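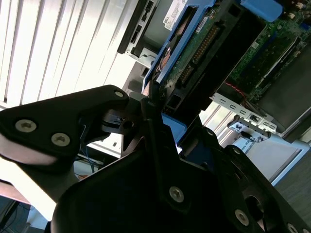 Most advice about pulling apart an old computer is written by people who want to sell you a kit. I've got the kit. It was a gift, it has 30 bits in it, and I use two of them. What you need for the average retired office box is a Phillips screwdriver, a tray with a lip and a bit of patience, and sometimes you don't even need the screwdriver. Look at the coloured plastic before you reach for a tool. On the Dell we had open, the hard drive sits in a blue plastic carrier, and on a lot of office machines the coloured parts are the ones you're meant to get hold of with your fingers. I say "a lot of" because I've met exceptions, and one of them cost me a fingernail.

What follows is what I do at the Vanport bench, along with what I've stopped doing. Some of it goes against the Skeltmont handout, which has been photocopied so many times that half the warnings are grey smudges anyway.

Before you open anything

Pull the power cord out of the machine. Switching off at the wall is not the same thing and I don't care what your uncle does. Then hold the power button in for 12 seconds. The handout says 30, Katalin Csizmadia says it makes no odds with the cord out, and I've settled on 12 because that's how long it takes me to find my glasses.

Leave the power supply itself alone. Don't open it, don't "just have a look". It comes out of the case as a sealed lump and it goes in the bin for sealed lumps.

Wrist straps

If you're scrapping the machine, skip it. If you want to use the parts again, wear one, and clip it to bare metal. I've seen people clip the thing to a painted table leg and carry on feeling very safe.

Getting the drive out

Unplug the data cable first, then the power. Hold the plug, not the wires. If the plug has a little metal clip on it, press that down before you pull. Then squeeze or lift whatever the carrier gives you and slide the lot out together. If it won't move, stop and look for a second catch. Areti Karamanlidis showed me a trick where you rock the carrier side to side. It works, and it also snaps tabs, so I only do it on carriers I don't plan to keep.

Handle the drive by its edges. The side with the green board is the side to keep your thumbs off. I doubt one thumbprint ever killed a drive, but a ring or a watch band scraping over it might.

A drive that has held somebody's tax returns is still holding them. Taking it out of the case wipes nothing. People drop off machines telling me they "deleted everything" and I've stopped arguing. Drives go in the locked box and that's the end of it.
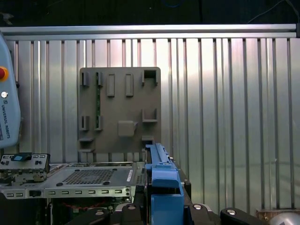 The silver metal chassis, with the blue handle of the drive tray standing upright.

Label as you go, a little

The handout wants a sticker on every part. I tried it for an afternoon and ended up with a roll of stickers on my sleeve. Label the drive and label the case, same number on both, and leave the rest. Masking tape and a marker will do. The fancy removable labels from Rowbotham are no more removable than anybody else's, in my experience, and they leave a worse mess.

Leave the factory labels on. If you ever have to look up a part, that little white sticker is going to save you an evening.

Screws

An egg carton beats a magnetic tray. Fotini Galanis disagrees and has told me so, but she has never knocked a magnetic tray off a bench. Case screws and drive screws look alike and often aren't, so give them separate cups. Don't force one that stops early.

Dust

Canned air is fine outdoors and silly indoors, where you're only moving the dust to your own lungs. I use a soft paintbrush, 6 dollars, bought in April and still going. Hold any fan blade still with a finger while you brush. I don't use the household vacuum near a board I want to keep. I've had people swear theirs is all right and maybe it is.

Don't bother with Lelesel contact spray for ordinary dirt. It smells impressive. A dry brush gets the same result.

Where it all goes

Bare boards in one crate, steel and aluminum in another, plastic trays and handles in a third if your depot takes them. Ours does, some months. Ring first.

Cables: keep one of each kind. Orestis Makris has a whole cupboard of beige ones and has never, to my knowledge, lent one out.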